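I have been meaning to write about my mother's soup for years, and every time I sit down to do it I end up in the kitchen making the soup instead (not the worst outcome!). It was never written down, of course. She cooked by smell and by how the spoon felt going around, and if you asked her how much salt she would look at you as if you had asked how much sky.

When we moved to the house on Irncombe in July, the box with her old stockpot was the very first one I opened. I had seven boxes marked KITCHEN and I swear I knew that one by the rattle of the lid. We had leeks and barley on the stove by six in the evening, with no chairs to sit on, and ate standing up at the counter like people at a train station.
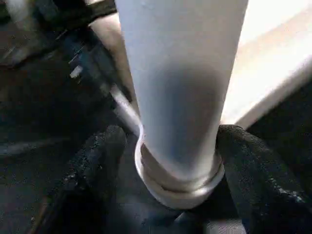
White on white, my favorite color scheme lately.

So, the barley. I used to rinse it and throw it straight in, and it always drank up half the broth before anyone had a bowl. My friend Kheri Simiyu toasts hers in a dry pan first – just until it smells like popcorn – and I have done it that way ever since. The leeks want longer than you think, on lower heat than you think, with a good lump of butter. My mother would add a parsnip if she had one and a carrot if she didn't, and I have kept that up out of loyalty, even though I like it best with both.

I still can't get it quite like hers. There was something sharp at the very end, vinegar maybe, or the juice from the pickle jar, which she was never above using. My sister swears it was lemon. We have two pots planned for her next visit, one each way, and I'll let you know who has to wash up.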